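Bottle sorter, part 7

August 2018

The second arm is finally bolted down, so the rig at the Hutdale workshop has both sides running from the front of the table. I moved the bases into the front panel last month, and getting them level took longer than the wiring did.

The cables are still the weak point. I cut them long so the wrists could turn freely, and now they swing wide over everything. I'll clip them to the forearms before the next session.

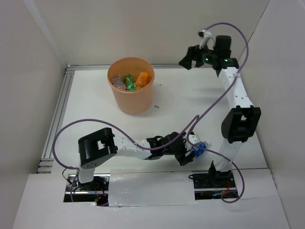 Left arm at the blue-label bottle, three more in the bin.

Grip force is set to 235 in my own units, on a scale that stops at 600. Thin bottles fold at anything higher - thick ones slip at anything lower. I may try rubber pads on the fingers.

Next up is a run of 10 bottles with both arms going. I also need to tidy the wiring at the left base and order spare screws from Urkby.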